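Keeping fruit and veg going a bit longer

Updated May 3, 2026

I've been meaning to put all of my produce notes on one page for ages, because they were scattered over half the site and a fair few of you have written in asking where the one about the celery went. (It's further down, I promise.) We live out past Pristbridge, a decent drive from the nearest proper greengrocer, so when I shop I shop for ten days, and over the years I've become a bit of a tragic about making it last.

Start with the fridge itself. Mine is an old thing with two crispers and a dodgy seal, and for years I threw everything in together and wondered why the lettuce went to slime. Leafy things want the humid drawer, with the little slider closed. Apples, pears and anything else that gives off ethylene go in the other one with the slider open. If you've only got one drawer, give it to the greens and put the apples on a shelf in a bag of their own.

Celery: cut the base off, wrap the lot in foil, scrunch the ends loosely and stand it in the door. I've had one stay crisp for three weeks that way, and even then it only left us because of a soup.

Carrots go in a tub of cold water, lid on, water changed every few days. Take the green tops off first or they'll pull all the sweetness out. Same for beetroot and radishes, although the beetroot leaves are lovely in a frittata, so don't you dare bin them.

Herbs I treat like cut flowers. Parsley and coriander stand in a jar of water in the fridge with a bag draped over the top. Basil hates the cold and sulks, so it gets its jar on the bench, out of the full sun.

Now, fruit. I don't wash any of it until we're going to eat it, with the one exception of strawberries, which get a quick dunk in one part white vinegar to three parts water, then a good rinse, and then a really thorough dry on a clean tea towel. Any damp left on them and you've wasted your time! Grapes stay on the stem, unwashed, at the back of the fridge where it's coldest. Let the bag breathe a little. If yours come in a sealed one, open it up or poke a few holes, and go through the bunch every couple of days for squashed ones. 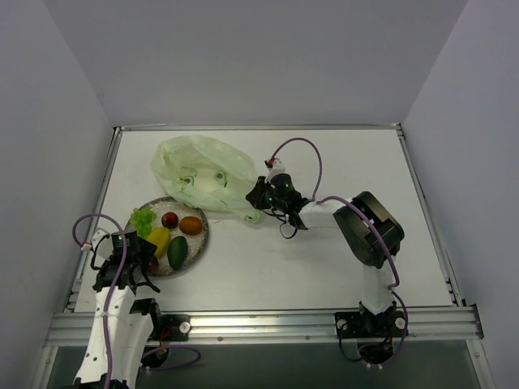
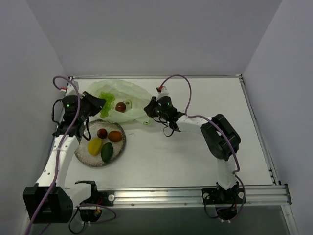
Fruit on the table.

The fruit bowl is for what you'll eat in the next two or three days and no more. I used to pile ours up like a still life and the bottom layer always went furry. Keep bananas right away from everything else, on a hook if you have one. Stone fruit can sit out until it gives a little at the shoulder and then it goes straight in the fridge. Avocados, the same. To hurry one along, pop it in a paper bag with a banana overnight.

About bags, while I'm here. The thin produce ones are good for far more than one trip. Turn them inside out, swish them through the washing-up water after the glasses are done, and peg them over the tap or a wooden spoon in a jug to dry. Mine live in an empty tissue box, pulled through the slot. When they finally split they do a last job lining the scraps tub.

Potatoes and onions need separate homes. I keep the spuds in a hessian sack in the bottom of the pantry, somewhere dark, and the onions in an old pair of stockings with a knot between each one. It looks ridiculous and it works a treat.

Give the crispers a wash once a fortnight. Warm water, a spoonful of bicarb, a wipe with vinegar afterwards, and dry them properly before they go back. For the baked-on sticky patch under the drawers I use Grimedon paste on a damp cloth, left for five minutes, but plain bicarb and a bit of patience will get you there too.

And if it's all got away from you, make stock, or stew the fruit with a strip of lemon peel and freeze it in muffin tins. In July, when it's freezing and I can't face the drive, there's nothing nicer than a couple of those pucks warmed up on porridge.

Next page: getting beetroot stains out of a wooden board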